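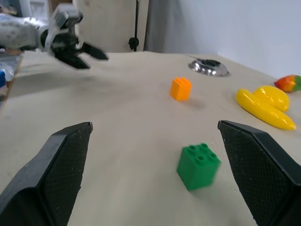 Flisteria Tabletop Play Set: Big Blocks and Play Fruit

We put this set together for small hands and kitchen-table afternoons, and it has become the box I reach for first when anyone asks what to get a two- or three-year-old. There are chunky plastic building blocks, there is play fruit, and that's pretty much it! Kids build a market stall, then knock it over, then the banana moves in.

The blocks

Large-size bricks with the two-by-two stud top, in green, orange and a few more colors. The edges are smooth and the studs are big enough for a toddler to push together without help (taking them apart is sometimes another story, see the reader notes). The orange is my favorite, a warm color that looks a little mottled when it's near a window. They fit the other large-format bricks we've tried at the shop in Sallelitz, old hand-me-downs included.

The fruit

Glossy plastic, light, and hollow. The banana is long and gently curved with green at the tip, the lemon is nice and round, and the mango goes from red through orange to green, which I just love. Sizes are close enough to real fruit that a child can "shop" with a real basket. They don't stack on the blocks very well, and kids spend a surprising amount of time trying anyway.

What comes in the box

12 large building blocks, mixed colors
6 pieces of play fruit, including banana, lemon and mango
Cotton drawstring bag, off-white

The steel bowl is sold on its own in our Etomness kitchen line. It's shallow, with a polished rim, and it makes a wonderful clatter when fruit gets dropped in. If clatter isn't what your house needs at 7 a.m., any plastic mixing bowl will do.

Setting it out

A low table with a plain light cloth over it works beautifully. The cloth softens the noise, the colors stand out against it, and at cleanup you can gather up the corners and tip everything into the bag. Don't bother ironing it. Start with a few pieces spread well apart and keep the rest in the bag, then add more once the first lot has been sorted, fed to a bear or carried off down the hall.

Some things we've enjoyed with the set:

Matching by color, yellow fruit next to yellow blocks
Hiding one piece under the cloth and feeling for it
Fruit in the bowl, blocks on the table, then swap

Cleaning

Warm water and dish soap for blocks and fruit, then air dry on a towel. Give the blocks a good shake, they hold water underneath. No dishwasher for the fruit, please. The gloss goes dull.

Ages and storage

From 18 months, with a grown-up nearby. The packed bag weighs 71 ounces and hangs happily on a sturdy hook. Single fruits can be reordered through our Lévesque counter, and lemons are the ones that go missing. Restock is due in March.

Reader notes

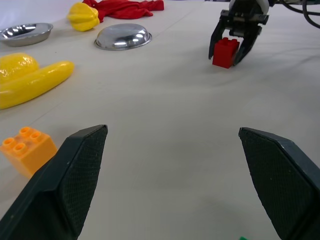
Zinash Gebru: We've had ours for 11 months and the banana has been a phone the whole time. The blocks are great but two of them locked together so tightly that I had to use a butter knife. Could you sell extra lemons in pairs?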